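Robot Manipulation Methods, Unit 9
Learning Contact-Rich Skills from Wrist Camera Views
Course notes prepared by Firouzeh Talebi
Revised 02/04/2025

9.1 Background

Unit 8 covered policies trained on images from a fixed overhead camera. Those policies do well on pick-and-place and badly on tasks where the last few millimeters matter. The hand blocks the overhead view at the moment of contact, and the part of the image that carries the error signal is a handful of pixels wide. This unit moves the camera to the wrist and asks what changes in the data, the model and the evaluation.

The running case is the Bunberg study, in which a two-finger gripper handles populated circuit boards. The demonstrations were collected by teleoperation at the Atbridge lab. Amarachi Adeyemi wrote the collection protocol, and her notes are the source for section 9.3.

9.2 Problem statement

At each step t the policy receives a wrist image I(t), the joint positions q(t) and the gripper opening g(t). It outputs a chunk of k future actions, each a relative pose of the tool frame plus a gripper command. Relative poses are used throughout. With absolute poses the policy can ignore the image and memorize the fixture location, and it will do so if the fixture never moves in training.

The loss is mean absolute error over the chunk. Squared error was tried and gave slower approach motions, with the arm hovering near the board when the demonstrations disagreed about the direction of approach.

9.3 Data

The training set holds 2085 demonstrations. A further 28 were set aside before training and were not used for tuning. Operators were told to vary the approach angle and to leave failed contacts in the recording if they recovered within the same episode. Recoveries turned out to be valuable; see 9.5.

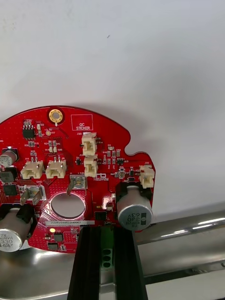 Bare metal near the board is a known source of trouble. Specular highlights move with the camera, not with the part, so a network that tracks bright regions will drift as the wrist turns. Color jitter does not fix this. Random local brightness patches help somewhat, and varying the lamp position during collection helps more. Printed markings and connector housings stay fixed to the board and make better visual anchors, provided the image resolution is high enough to keep their edges.

Occlusion is the second issue. A finger in contact with the board hides the contact point itself. The policy has to infer contact from the finger position relative to visible board features, or from gripper current if that signal is supplied.

9.4 Model

The image encoder is a small convolutional network, trained from scratch. Its features are joined with q(t) and g(t) and passed to a transformer decoder that predicts the chunk. Training runs for 800 epochs. The checkpoint is chosen by rollout success on the training fixture. Validation loss is a poor guide here: it flattens early while rollout behavior keeps improving.

9.5 Results

Three findings are relevant for the course.

Removing recovery segments from the data lowered success more than removing the same number of clean segments. Without them the policy had no examples of backing away after a bad contact and tended to keep pushing.

Adding gripper current reduced excess force but did not improve placement.

Moving the fixture by 2 cm had little effect on the relative-pose policy and caused the absolute-pose version to fail on most trials.

9.6 Exercises

1. Derive the tool-frame action for a chunk of length k from recorded base-frame poses. State which frame each rotation is expressed in.

2. Load the Ezeani subset and plot gripper current against opening for one episode. Mark the step where contact begins and justify the threshold used.

3. Propose an ablation that separates the effect of specular highlights from the effect of finger occlusion. Specify what is held constant.

Reading for the next unit: chapter 4 of the Hedudmont controller manual, on impedance settings.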